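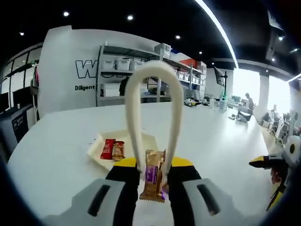
A gold-wrapped snack bar in the gripper, with the plate and its two other snacks on the table.

About Drareo

We teach robots by showing them. That has been the whole of our business since Danjuma Okeke rented a single bench in a shared workshop and spent a December trying to get a secondhand robot arm to put a bread roll in a paper bag. He had written pages and pages of instructions for it, and the roll kept ending up on the floor. One evening he gave up on the instructions, took hold of the arm and moved it through the job himself, over and over, recording each pass. It was slow going and the bag tore more often than he likes to admit, but by the end of the month the arm was putting rolls in bags, and Danjuma had stopped looking for other work.

We're a bigger outfit these days, with 45 people on the payroll and a good deal more table space, but a visitor from that first winter would still recognize what we do. Somebody who knows how to do a job does it, patiently, many times over, and a robot learns from the record of it.

How we work

Most of our teaching is done with hand-held grippers. They have the same kind of two-fingered grasp as the robots we train, and a camera rides along on the tool, so the person holding it can walk up to a table and simply get on with things: pick up a snack, set it on a plate, move it to a bin, go back for the next one. The camera sees what the robot's own camera would see later, and we record how the hand travels and how far the fingers open and close. You don't need to know anything about programming to be good at it. Some of our best demonstrators came to us from bakeries, hospital kitchens and a florist's shop, and what they have in common is a light touch and the willingness to do the same small thing for the three-hundredth time as nicely as the first.

We mean that number literally, by the way. Our usual starting point for a new task is 300 demonstrations, split among several people, because everyone reaches a little differently and we want the robot to see that. Then we train, watch what the robot does, and go back to the table for the parts it finds hard.

Some jobs don't suit the hand-held tool. If the work has to be done inside a machine, or at a height where a person would be reaching awkwardly all day, we use remote control. The operator sits at a station with a pair of control arms and the robot follows along in its own space. Our station is called Helby (Danjuma's name for it, and he has never given the same explanation twice), and it takes most newcomers a couple of days before they stop gripping the handles too hard. After that it gets to be rather pleasant — people put their shoulders down, settle in and find a rhythm.

Why we care about wrappers

People are sometimes surprised at how much of our time goes into ordinary packaged food. Wrapped bars, pouches, cartons, little tubs with foil lids. They're difficult! A wrapper shines and crinkles, it gives when you squeeze it, and the thing inside can slide about. Pinch a bar by its crimped end and it may swing; take it around the middle with too much force and you've spoiled somebody's afternoon treat. A person makes all those small corrections without thinking, and so they're very hard to write down and quite easy to show.

Our first real customer, Climau, packs mixed snack boxes for offices, and they came to us with 265 different products and a packing line where the contents changed every few weeks. We taught their robots the first dozen items ourselves. Their own packers taught the rest, using our grippers on their own floor, and they still add new products that way when the menu changes. We learned a great deal from those packers, including a way of turning a flat bar upright against the side of a box that none of us had come up with.

Later we began working with Ammann, who run stockrooms for small hotels, and that brought us into towels, soaps and the miniature jars of jam that we all now have opinions about.

The people

About half of us spend the greater part of the week at the tables or at Helby, and the rest build the tools, look after the recordings and train the models. We try not to let those become two separate camps. Every engineer takes a turn demonstrating, including Danjuma, who is still fond of paper bags. Every demonstrator can stop a session and say that a task has been set up badly, and the engineers come over and look. A surprising number of our better ideas began with somebody putting a gripper down and saying that her wrist hurt. The fingers have been reshaped twice on account of remarks like that, and the strap got a lot more comfortable.

We also review what we collect by eye. Our snack library stands at 3941 recorded demonstrations, and each one has been watched from beginning to end by someone other than the person who made it. It's a long-winded way to go about things, we know, but a muddled recording teaches a muddled habit, and it's kinder to everyone to catch it early.

Working with us

If you have a job that your people do well by hand and you'd like a robot to lend some help with it, we'd be glad to hear about it. The best way to begin is to send us a box of the things you handle, along with a note on how they're packed and what tends to go wrong. We'll spend an afternoon with them and tell you frankly what we think can be taught, and what we'd leave to people for now.

We're usually looking for demonstrators, too, full time or part time. Training is paid, the morning shift starts at 8:30, and there's a trial session at the tables so that you can see whether you like the work before you decide. Write to us through the contact page and tell us a little about what you've done with your hands.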